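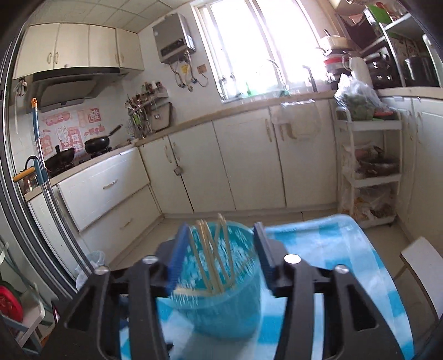
Home Automation Build, Session 4: Fingers, Pads and Other Disappointments
Notes by Roswitha Kaufmann, Wiriden shared workshop

Bring your gripper, your charger and last week's wiring sheet. If you lost the sheet, copy a neighbor's. Do not copy Stelmakh's, which has the motor leads reversed and is kept as a museum piece.

1. Why we practice on cups

A cup is a rude object. It is wider at one end, it tips, and if it is thin plastic it gives way just when you thought you had it. Fill it with chopsticks and the weight sits up high, where you least want it. Students who began on wooden blocks came away with a very good opinion of their own code.

2. Pads

Bare jaws slide on smooth plastic. Ribbed pads help, provided the ribs run across the direction of slip. Glue them on after you have checked this. Last term's Flultetti build had them lengthwise and worked beautifully as a cup launcher.

3. Closing force

Start low and go up in small steps. Our driver board takes values up to 1,171, a number chosen by someone at Stekatgate who has since left. For a thin cup, begin at 346 and add 50 at a time until the cup stops slipping. Past 700 you are making a flat cup.

Write down each value as you try it. "It was fine" is not a value.

4. Bolts

Tighten in a cross pattern, a little at a time. A body pinched on one side gives you jaws that meet at one corner and wave at each other at the other. Check again after the first hour of use. They do work loose, usually on a Saturday when the workshop is shut.

5. Kitchens

Your bench at home is probably a kitchen, so a few rules. Gas off before the motor goes on. Keep cables away from the sink. A tablecloth slides, and your arm will read that as success. Clamp it or take it off.

For next time

Ten lifts of the same cup, with the force and the result for each. Drops count as results. Read the section on limit switches, and bring a second cup.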